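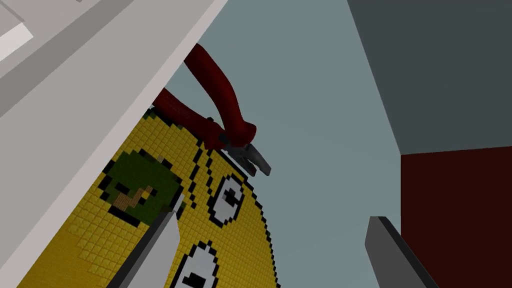 If you're pricing your first bench cell this year, the Galtmont starter package is the one we'd suggest you look at before anything else, and we'll try to tell you plainly what it costs, what comes with it and what you'll still have to find room for in the budget. The base package is $4,000 and includes the arm mount, a two-finger gripper, the controller and a seat of Clisteck, the simulation software we ship with every cell. Please don't skip over that last item! Plenty of buyers treat the software as an extra and then find it's where they spend most of their first month. You can try out your own jobs in it before a single crate is opened, and they needn't be fancy jobs, either — a pair of pliers with dark red handles lying on a yellow cartoon panel, with the two flat fingers open wide, makes a perfectly good practice task. Hand tools are awkward shapes, and if your people will be handling them, it's worth learning how you want to approach them while mistakes are still free.

Now, about the rest of the money. We usually ask customers to set aside another $3,000 for the things that sit around the cell: a sturdy bench, guarding to suit your shop, spare finger plates, and a Zitport cable kit if your controller will live more than a few steps from the arm. You may already own half of this, and we're glad to go through your list with you and cross things off. We would much prefer that to selling you a second bench.

Training is priced separately. The Krishnan course covers setup, gripper changes and building tasks in the software, and it takes 5 days, Monday to Friday, at your place or ours. Two people from the same shop can share a seat (and we think they should, so that there's always somebody left who knows the cell when the other one is on vacation).

Lead time on the base package is 14 weeks from deposit. If you'd like to be running by fall, please try to have your order in by May — summer fills up quickly, and the bench suppliers get slow as well.

For a written quote, or just to talk over whether a cell makes sense for the work you do, ask for Shengli Ding in equipment sales. Send along the sizes and weights of your parts if you have them handy.

Contact equipment sales | © Galtmont. All rights reserved. | Back to top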